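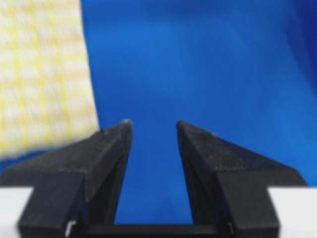
Teaching by hand: a morning with the towel folding team at Lovovik

The demonstration room at Lovovik is on the second floor, over a shop that sells tile. On the Saturday I visited, two operators were working through a set of towel folds for a project called Truso. The person who runs the sessions agreed to talk between recordings, on the condition that I leave names out and stay behind the tape on the floor.

Truso is a set of recorded demonstrations. A person moves the robot through a task, the robot's joint positions and camera views are saved, and a model is trained on the result. The tasks are household ones: folding, stacking, wiping, putting things into drawers. Towels came first and have taken the longest.

"People expect the cups to be the hard part," the session lead said. "A cup stays the shape of a cup. You pick up a towel and you've got a different towel."

The team has used two ways of showing the robot what to do. In the first, the operator takes hold of the arm itself and walks it through the motion. In the second, the operator sits at a desk with a smaller copy of the arm, made by a supplier called Chou, and the big arm follows along. They began with the first and now do nearly everything with the second.

"When you hold the arm, your own hands are in the way, and your sleeve gets in the camera," the lead said. "Also you push too hard. You're strong enough to make the robot do something it would never do by itself. With the small arm you only get what the robot can do."

I asked what is lost by sitting at the desk.

"Feel. You don't know how much cloth you've got. When you fold at home your fingers tell you if it's one layer or two. At the desk you have to look."

A lot of the looking is done through the wrist camera, which sits close to the gripper and shows the two fingers and whatever lies past them. Operators have it on one screen and a wider view of the table on another. New people tend to watch the wide view, the lead said, and they miss the cloth by the width of a finger. After a few sessions most of them switch to the wrist view for the last part of the reach.

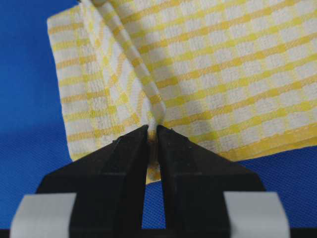
A pinch near the middle of a towel lifts it into a ridge, and the sides hang whichever way they like. A pinch at a corner gives a cleaner drop but is easier to miss. The team records both. I had assumed they would want only the tidy ones, and I said so.

"We did that for the first month," the lead said. "Then we ran the model and it was fine until the towel was a little bunched up. It had never seen one. So now we start from bad positions on purpose. Crumpled, hanging off to one side, turned over."

A recording on towels is stopped after 60 seconds if the fold isn't finished. The operator then marks it as complete, partial or failed, and adds a short note if there is something worth saying. The notes I saw were brief. One read "let go early." Another read "two layers, wanted one."

Failed recordings are kept in a separate folder. Some are used later, mostly the ones where the operator drops the cloth and goes back for it. The lead thinks those are worth more than a clean run.

"If I fumble and fix it, that's a lesson in fixing it. If I fumble and give up, I don't know what that teaches."

The count for towels stood at 316 usable recordings when I was there. I asked if that was a lot. The lead shrugged and said it depended on the week. A change in the gripper fingers in June had made some older recordings less useful, and part of the work now is going back over folds they had already considered done.

Operators work in blocks with a break after each one. The desk arm is light but it has to be held up, and shoulders get sore before hands do. A support for the elbow, ordered from Tratuvia, had been on the desk for 6 days. One operator liked it. The other had moved it to the windowsill.

I asked what makes a good operator. The lead thought about it for a while.

"Slow hands. And you have to do it the same way when you're bored. Someone who plays a lot of games will be quick the first day, and then you look at the recordings and there's a little wiggle before every grab. The robot learns the wiggle."

Had that happened?

"Oh, yes. We had it wiggling for weeks."

Toward noon the second operator came over to ask whether a fold with one edge tucked under should be marked complete or partial. They looked at it together on the screen, ran it back twice, and marked it partial. The next recording started a few minutes later.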